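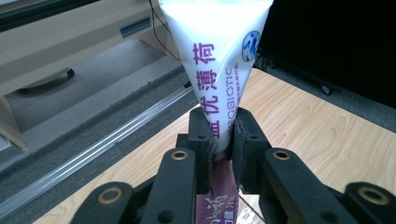 MUSIC NEWS — NEW RELEASES

Clumimitz finally have a second album, and there's a free song to prove it

20/06/2023

I've been refreshing the Clumimitz page like a crazy person all spring, so you can imagine the noise I made when the email came through this morning. The new record is called "Polák", it's on Prarard Records, and it comes out in November. There's a free download of the opening track up on the label's site right now, no sign-up or anything. Go get it, then come back and finish reading!

If you missed them the first time, Clumimitz are a five-piece from Prillville who play slow, kind of woozy guitar songs with a lot of organ in them. The debut was the one with the long song about the ferry that I played on the show until people started writing in to complain. It sold out its first cassette run (115 copies, and yes, I have one, and no, you can't borrow it) and then everything went very quiet. They played a couple of hometown gigs, put up one cover version, took it down again, and that was that for ages.

So what does the new one sound like? I've only heard 2 songs so far, the free one and another that the label sent over, and they're pretty different from each other. The free track starts with just voice and a drum machine, and for the first minute I thought I'd been sent the wrong file. Then the guitars come in all together and it's them, no question. I'd say the singing is a lot higher in the mix than it used to be — you can make out whole verses now — and the words are worth hearing. The other song is shorter and faster and has a brass part that I'm still not sure about. Ask me again in a week.

The label says the album was recorded mostly live in one room, with the organ and the backing vocals added later. There are nine songs on it, and the ferry song's little instrumental tail apparently comes back as a full track near the end, which made me very happy.

On formats: Prarard are doing a download, a CD and a vinyl pressing of 155 copies. That isn't many. Considering more than 115 people have already left comments under the free track asking about the vinyl, I'd set an alarm. Preorders open at the end of the summer and the label is limiting it to one copy per person. No cassette this time, sadly.

There's a release show planned in Prillville the same week the record comes out. No venue yet, and the label wouldn't give me even a hint when I asked (I asked twice). They did say it'll be all ages and that the band plans to play the album start to finish, with older songs after. A few out-of-town dates should follow, but those aren't booked, so please don't write to me asking if they're coming to you.

I'll be playing the free track on tonight's show, somewhere in the first half hour, along with the ferry song in full. Sorry in advance to the complainers. If the label sends over the rest of the album before the preorders open, I'll write up a proper review and post it in this section.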